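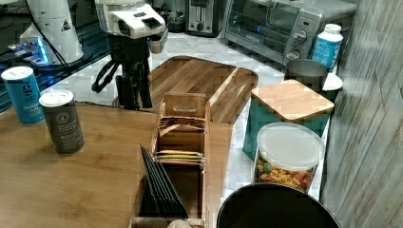 Tea organizer and cutting board at the Claltetley test kitchen counter.

Call for participants: kitchen counter storage study

Jekance is recruiting 30 adults for a study of how people arrange and find everyday items on a shared kitchen counter. Sessions run in August at the Claltetley test kitchen, Joslow building, ground floor. Each participant attends one session of up to 3 hours, including a break.

What you will do

You will make hot drinks, put together a simple breakfast and put the counter back in order, using a written task sheet. Part of the session covers tea storage. You will sort packets into a slotted wooden box, then find named varieties in it on request. The remaining tasks cover dry goods, small appliances and cutting boards. You may move anything on the counter or table unless the task sheet says to leave it in place. No cooking skill is needed.
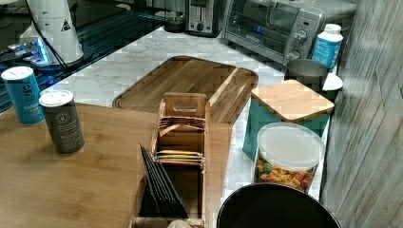 Dry goods side: cereal in a clear container, teal canister with bamboo lid.

Labels are part of the study. Some containers are clear, others are solid and have to be opened or remembered. We record the time taken to find each item and the number of lids opened. You are not scored, and results are stored under a participant number.

Who can take part

Applicants must be 18 or older, able to stand at a counter for most of the session, and able to read a printed task sheet in English. Corrected vision is fine. People who work in kitchen design or retail shelf planning are not eligible, and neither are those who took part in the earlier Mohmand pantry study. Tell us about any food allergy when you apply - tea, cereal and bread are handled in every session.

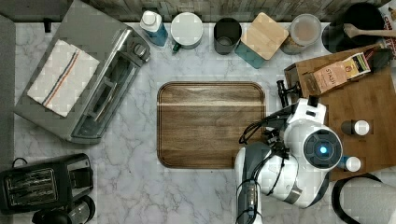 Appliance side: toaster oven, two-slot toaster and board, seen from above.

Counter layout

The layout is reset before each session. The marble counter and the wooden table are used together, and their heights are fixed. A step stool is available. Left-handed applicants are welcome and should say so on the form, as the appliance side can be laid out in mirror order.

Payment and how to apply

Payment is $600 for the completed session, paid by bank transfer. Parking at Joslow is free for participants. Request the form from the Jekance study desk and return it by 11 July 2021. Session times are assigned in the order forms are received. Bring photo ID and wear closed shoes.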